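Ballik Walk-Behind Joint Router

Parts, Rentals and Trade-Ins from Ustach Equipment

The Ballik is the crack and joint router we get the most calls on, and it's easy to see why once you've pushed one for a morning. It tracks a wandering crack without a fight, it starts when you pull the cord, and one person can load it with a pair of ramps and a little patience. We've sold it, rented it and rebuilt it for years, and we still like taking a new one off the truck!

What it's for

Routing comes before sealing. You open up the crack so there's a clean, square channel for the sealant to sit in, and the seal holds on much better than it would over a ragged edge. The Ballik handles parking lots, county roads, airport aprons and long private driveways. It works in asphalt, and with the heavier cutter set it will go through concrete joints too (slower, but it gets there).

What you get

- Gas engine with pull start. Electric start is an option.
- Cutter head with six pins, shipped with one full set of carbide cutters
- Depth control on the handlebar, so you can lift or drop the head while you walk
- Dust shroud with a hose port
- Swivel front wheel with a lock for straight saw-cut joints
- Folding handle for the trailer
- Tool roll and spare belt

The depth control deserves a bit more space. On the older Ballik you had to stop and turn a crank, and if the pavement dipped you either cut too shallow or chewed into the base. The new lever moves in small, positive clicks. After the first hundred feet most people stop looking at it and go by feel.

The swivel wheel is the other big change. Cracks don't run straight, and a router that wants to run straight will wear out your shoulders by lunch. Unlock it for random cracks, lock it for joints. There's a red pin on the left side and it takes one hand.

Cutters and wear parts

We stock cutters, pins, bushings, belts and shroud brushes all year. Cutter life depends on your aggregate more than anything else. Crews working in soft limestone mixes go a long time on a set, while river gravel eats them. Rotate the cutters when the leading edge rounds over and check the pins while you're in there. A worn pin makes a rattle you can hear over the engine, a kind of flat clatter, and it will take the bushing with it if you leave it.

Parts orders in by 2 p.m. go out the same day. If you aren't sure which head you have, look for the stamped plate under the belt guard. Plates starting with K are the Kurnelance head, which takes the longer pin.

Rentals

Want to try one before you buy? Please do. We rent the Ballik by the day or the week from our yard, with a fresh set of cutters on it, and 25 percent of your first week's rental comes off the price if you buy. We can deliver to most job sites within 99 miles. Farther than that, call and we'll work something out - we often have a truck heading that way already.

February is a good time to book for spring. The rental fleet is small and the first warm stretch empties the yard.

Trade-ins

We take older routers, running or not. Makhubela machines are welcome, and so are early Balliks with the crank. Radymyr Levchenko looks over every trade himself, and he can usually give you a number from a few phone photos and the engine hours. Send one of the cutter head with the guard off, please. 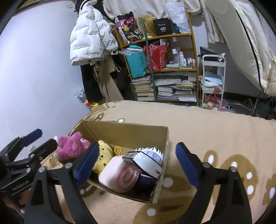 Box of soft toys on a bed.

Service

Our shop rebuilds cutter heads, replaces bearings and does full engine work. A head rebuild normally takes 3 working days once the machine is on the bench. Bring it in clean if you can, and drain the fuel if it's been sitting all winter.

New machines come with a starting session at our yard or on your site. It covers cutter changes, belt tension and depth setting, and then we run a length of crack together. Bring the whole crew, including the folks on the sealant kettle. They're the ones who have to fill whatever the router leaves behind, and they always have good questions.

Ask for the Ballik desk when you call, or stop by the parts counter and we'll start one up for you.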